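Pikevham Repair Shop
Minutes of the members' meeting, March 2025

Present: Naledi Steyn (chair), Farzana Marwat, Kgomotso Sithole, Zodwa Mathebula (minutes)
Apologies: Þröstur Briem

1. Last minutes
Agreed, once the spelling of Þröstur had been put right. Again.

2. Can the arm do a shift yet?
Farzana reported on bench work. Opening the processor socket and getting the memory in and out of old desktops are the jobs everyone would happily hand over. She has 70 machines waiting and would accept help from anything with fingers. 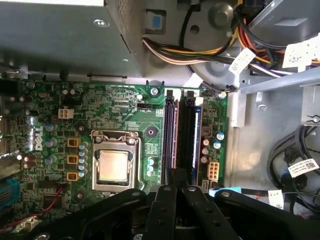

Kgomotso asked how long a memory swap takes. Farzana said 14 minutes for the arm and 2 for her, including the time she spends looking for her glasses. The chair asked whether it was getting faster. Farzana said it was getting more careful, and that she had worked with people like that.

Cables remain the difficulty. Screws stay where they are put; wiring has opinions. Kgomotso felt that anything beaten by a ribbon cable should not be let near customers. Zodwa pointed out that this would rule out Kgomotso.

Agreed: the arm stays on memory until November. Farzana to do processors and all thermal paste.

3. Sweeping up
Dunari have offered us a floor-cleaning machine on trial. It cannot manage stairs and we have 3. Declined with thanks. The broom rota stands.

4. Any other business
Whoever borrowed the long screwdriver, please return it.

Meeting closed when the kettle boiled.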